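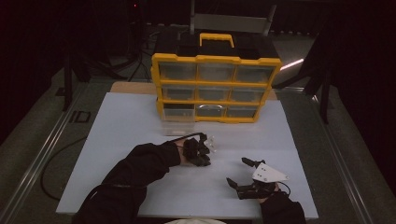 Several readers of the first release asked whether the place names in the Rultonik word list follow the spelling on the old parish maps or the spelling used today, and one of them, Zevow, wrote that the two had been mixed on the same page. The present release uses today's spelling throughout. The older form is kept in a separate column.

Contents

The list records everyday words for weather, soil and farm work as spoken in the Skusetti valley. It is supplied as 39 plain text files, one for each village. Each line holds the word, its meaning in English, the village and the older spelling where one is known.

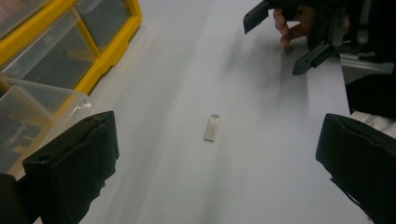
Words heard in only one village are marked with a star. Where two meanings were given for the same word, both are printed, and neither should be treated as the correct one. Rude words have been kept.

Known gaps

Nine villages on the eastern side have no entries for sheep and wool. Two files, Upper and Lower Shin, share a single set of soil words and should not be compared with each other.
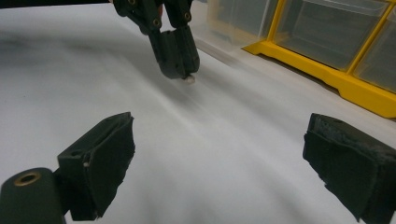 Skusetti, July

Release 4 replaces all earlier releases. The files may be copied and printed for teaching and private study, provided that the name of the list is given. Permission is required for sale. Corrections should state the village, the word and the line number, and should be sent in writing to the Rultonik office.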